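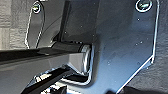

Sleeves for older hockey cards, which thickness?

I have bought a box of 1,098 hockey cards from a seller in Onbridge, mostly commons but also 4 rookies which I like very much. Some cards are thicker than normal and my Endomura sleeves are too tight for them, the corners catch when I push. Should I use top loaders also for the thick ones? I do not want to sell, only to keep the colour fresh.

2 replies

Measure first. The Illard thick sleeves fit most jersey cards, then put them in a loader one size bigger. Never push from the top corner, hold the card at the sides. I had the same problem in November and damaged 3 cards before I learned it. For commons a normal cardboard box is enough, in a dark cupboard.

i just use Hinds pages in a binder, 10 years no problem. which rookies did you get??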